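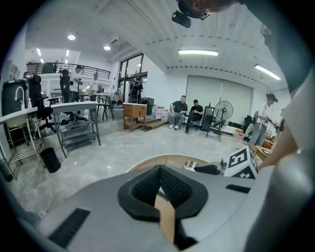
Photo: Montserrat Segura / Greltstead

Hand-Held Gripper Comparison: Photos from the Ground Floor

We spent 8 Apr 2021 putting 2 finger pad sets through the same list of objects. The grippers are the hand-held kind, with a camera on the tool, so the view on this page is the one the tool records. Everyone who tried them used the open floor below the mezzanine, and the rest of the office carried on as usual.

The pad sets are called Oro and Revero in our notes. Oro is the softer one. Revero is stiffer and has less give at the tip. Both fit the same housing and swap over with a hex key. The camera settings and the software were left alone between sets.

There were 34 objects on the list, most of them from the kitchen cupboard and the craft box. Each one was picked up, held, moved to a second spot and set down again. A pick was marked as failed if the object slipped, tipped over or had to be steadied with the other hand. Operators changed over after each block of objects, because a tired wrist shows up in the results before the operator notices it.

The opening photo is a view over the black foam pad, with the round wooden tabletop just behind the gripper. The V shape centers narrow objects well. It is less useful on anything flat and thin, and those objects made up a good part of the failures for both sets.

The cube with the black-and-white pattern is a marker for tracking. We had fewer lost frames when operators kept their free arm away from it. That went into the instructions for the next round.

Glass was the part of the list we cared about most. The jar in the next photo is frosted, with a round body and a short, wide neck under a thick rim. Rubber pads on both sides, one around the left of the body and the other against the right shoulder. Gripping a jar like this too high puts the pads on the slope of the shoulder, and it can ride down as the jaws close. Operators were told to go lower on the body and close slowly. Another gripper is at the left, with its square marker on the upper end and a long jaw arm with a black tip. The person behind it is wearing the head-mounted device and the backpack rig.

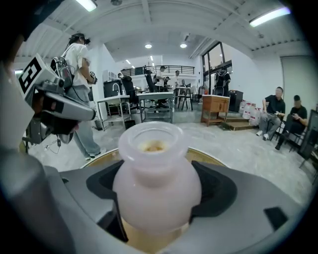 Notes on the results

Oro came out ahead on glass and on anything with a curved side. Revero was better on small, hard objects and easier to place accurately. Neither set was good with thin card. We expected a larger gap between the two on heavy items and did not find one.

Several operators said the backpack straps needed adjusting more often than the gripper did. One asked for a longer cable — we have ordered it. Heydari, the controller build we are testing alongside the pads, kept its connection all day, but its closing speed is still set too high for fragile objects. It will be turned down before anyone uses it on glass again.

The next session is in June, with the same object list and a third pad shape. The target for that round is 1,000 recorded picks, divided evenly between the pad sets. Object list, scoring sheet and pad drawings are available on request from Montserrat Segura at Greltstead. Photos may be reused with the credit line given at the top of the page.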